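Handling and Automation, Unit 8
Setting up and looking after the hand-held grippers

Notes to go with the practical. Read them before you come in, and bring them with you. The paper copy in the workshop has the wiring page attached, which is left out here.

8.1 What you are working with

The course uses the Fladetti hand-held gripper. Each one has a two-finger head, a camera looking along the fingers and a printed marker on the housing. The same finger pads fit the fixed arm in the Villalobos cell, so whatever you learn about pads in this unit carries over to Unit 9.

The grippers work in pairs, left and right. Keep the pair together. The calibration file is stored against the pair, and swapping one side makes the file useless even though the software will load it without complaint.

8.2 Before you switch on

Check the pads first. They should sit flush on the finger with no lifted corner. Run a fingernail down the ribs. If a rib has gone flat or has a nick in it, change the pad before doing anything else — a worn pad lets the part creep and you will spend the afternoon blaming the software.

Wipe the pads with a dry lint-free cloth. No solvent. Spirit makes the Kitier pads go hard within a month or so and they then crack at the root.

Check the marker. It must be flat, clean and fully stuck down. A marker with a curled edge is still found by the tracker most of the time, but the angle it reports wanders. Fingerprints on the black squares matter less than glare does, so turn the gripper in your hand under the room lights and look for a shine across the pattern.

Last, look at the camera window. Blow dust off with the hand bulb. Never use the compressed air line.

8.3 Closing check

Open the fingers fully, then close them slowly on a piece of card. Watch both fingers. They should reach the card together. If one arrives first the card will lean, and the leaning side tells you which finger is late. Adjust the late side by a quarter turn at the link screw and try again.

Do this with the camera view open on the bench screen, so that you get used to what the fingers look like from the camera.

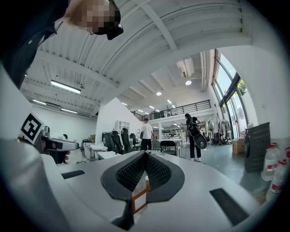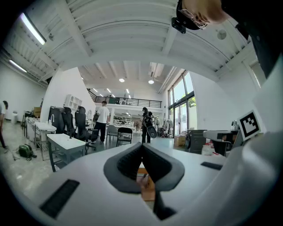
Both views are from the camera on a gripper, with the finger pads making a V.

Write down the closing value shown on screen once the card is held upright. It goes in the second column of the log sheet. If it differs from the last entry by more than 30 counts, do the check again from the start. If it still differs, put the gripper on the shelf with a yellow tag and take the spare pair.

8.4 Camera and marker calibration

Start the Siltel program and choose Pair, then New. Hold each gripper so that its marker can be seen by the camera on the other one. Move slowly. The program collects views by itself and the bar fills as it goes; it wants 1,000 good views for each side and throws away any that are blurred.

Common faults at this stage:

Bar stops filling. The marker is too close or is turned edge-on. Move back to arm's length.

Bar fills but the error figure stays red. Usually a lifted marker. Go back to 8.2.

One side never starts. Check the cable at the wrist end before restarting anything.

Daylight through large windows can upset the exposure. Lock the exposure after you have taken up your working position, and unlock it again if you move to another bench.

8.5 Routine care

After each session: wipe pads, fit the finger cover, coil the cable loosely. Hang the gripper by the handle and keep its weight off the fingers.

Every 2,000 closings: change both pads, even if only one looks worn. Old and new pads have different grip and the part will turn as it is picked up. The count is at the bottom of the Siltel status page and has to be reset by hand.

Once a term: open the rear cover, check the link screws for movement, and put one small drop of light oil on each pivot. Wipe off what comes out. Oil on the pads means new pads.

8.6 For the practical

You will be given a gripper with one fault set on it. Find it using 8.2 and 8.3 only, without opening the cover. Fill in the log sheet as you go, including the checks that showed nothing wrong. Log sheets are handed in before you leave and returned with the marks for Unit 9.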